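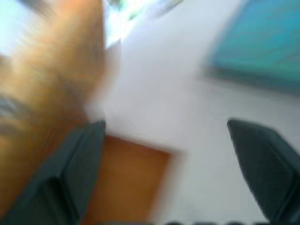
Fidel Godoy says he had never baked a loaf in his life before he walked into Prillasano, and that he went home with flour in his shoes and a starter in a jam jar. He has been back for nearly every course since, and now he teaches the rye one!

Prillasano is a small bread school. We teach people to bake at home, in the oven they already own, with flour they can get without a long drive. Our classes are short and hands-on (bring an apron, we have spares but they're ugly) and you'll take home everything you make, plus a jar of our starter, which goes by the name of Maldonado and is older than the school.

We love beginners. We also love people who have been baking for 30 years and want to find out why their crust goes soft by dinnertime. Both kinds end up at the same bench, and the talk is better for it.

Groups are kept small so that everyone gets to shape, score and bake. The basic course covers one white loaf, one whole wheat and a flatbread for the nights when you forgot to start anything. After that there's rye, enriched doughs, and Indico, our long weekend on old wheats, where we mill the grain ourselves and argue happily over the results.
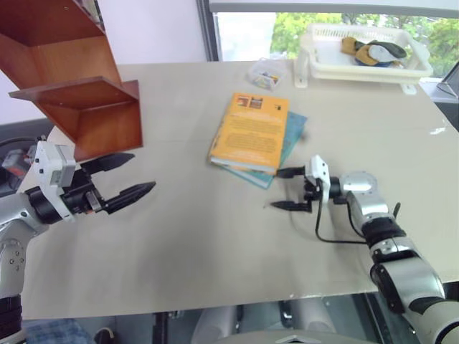

TESTIER, MAY

Spring courses are under way and the summer list is open. We've added a second evening class, starting at 6:30, for those of you who can't get away during the day. The recipe library has grown to 836 pages, all free to read, and the sourdough section finally has an index (thank you to everyone who wrote in and asked for one).

A basic course costs 100 per person with flour, lunch and the jar included. If you'd like to come as a family or bring a class from school, write to us first and we'll work out a date together. Children are welcome from age eight, and they tend to be very good at pretzels.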